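Visit to Elix, 25 September 2026

Our group of five was booked in for the morning session. The building is at the back of an industrial estate and the signage is poor, so allow extra time if you're driving. Parking is free. We signed in, got a visitor sticker each and were handed over to Vanderleia Barros, who runs data collection for the household side.

Elix gathers examples of everyday chores done by robot arms, which are then used to train a model to do the same chores without a person steering. The work is split between laundry and shop shelves. Operators guide the arms through a task from start to finish, and each run is saved as one episode with the camera footage and the joint positions lined up in time. A run on the laundry side can be as short as a minute. Anything where the operator hesitates for too long is flagged and somebody looks at it later.

Vanderleia told us the laundry set had reached 1,157 episodes, with work having started in June. Of the last batch checked, 34 were thrown out. The usual cause was a garment dragged out with another one tangled around it, which the checkers don't accept as a clean pick. I asked whether failures were worth keeping and she said yes, in a separate folder, labelled by type. The labelling program is called Piten and was written in-house. It looked slow to me, but the two people using it had no complaints.

Ronaldo Assunção took over for the part on cameras. He spent a good while on why they record from the wrist as well as the head. The head view loses the fingers once the arm goes into a drum, and the wrist view has little idea of where the arm is in the room – so the model gets both. Colours and fabrics are changed between runs, and so is the starting position of the arm.
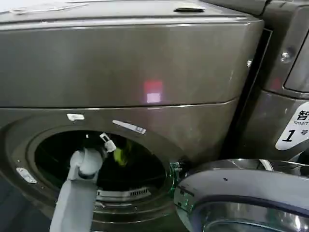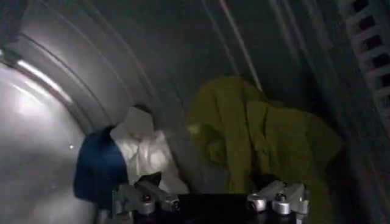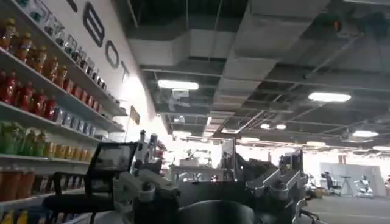
Questions ran over time. Someone in our group wanted to know how much of the laundry data carries over to a different model of washer. Ronaldo said they don't have a good number yet and are planning a test with machines from a second supplier, Odport. The same question came up for lighting, and got much the same answer.

Lunch was sandwiches and a decent coffee in the meeting room. Tours run in small groups and have to be booked by email. Wear closed shoes, and leave bags in the lockers at reception. We've asked to come back once the Odport test is finished, and I'll post the notes when we do.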